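Getting a stubborn smell out of a secondhand cedar chest
Posted in Home & Furniture, February 2, 2026

Hello all, I brought home a Bemus blanket chest from the thrift store in Ormont for 40 dollars, and I love it dearly, but it smells like an old basement. I've wiped it with vinegar and left the lid up for 2 weeks. I'd like to keep my quilts in it before spring. Any ideas?
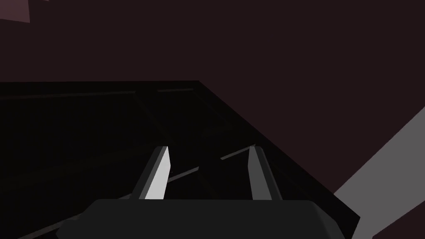 Stilthamquilter
Oh, I do feel for you, I went through this with my mother's chest! Sand the inside lightly with fine paper, going with the grain, and the cedar should come up fresh again. Wrap the paper over a scrap of wood cut to a blunt, angled tip, like the two fingers on that gripper, and you can get right into the corners (I fussed with my bare fingertips for an entire evening before I thought of it). Vacuum well, and please don't varnish the inside, or you'll seal the nice smell in with the bad.

Leave an open bowl of baking soda in there for 6 days with the lid shut, then change it and do it again. Mine took the whole of January.

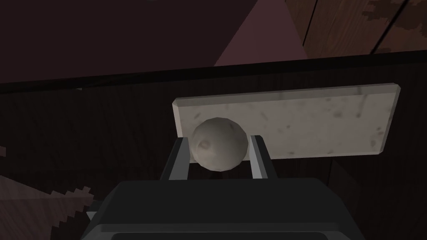 Abeysekara wrote that baking soda never did a thing for hers and she went to plain charcoal in an old sock, tucked in a corner. Check the underside too, that's where mine was musty.

porchlight291
just put it out in the sun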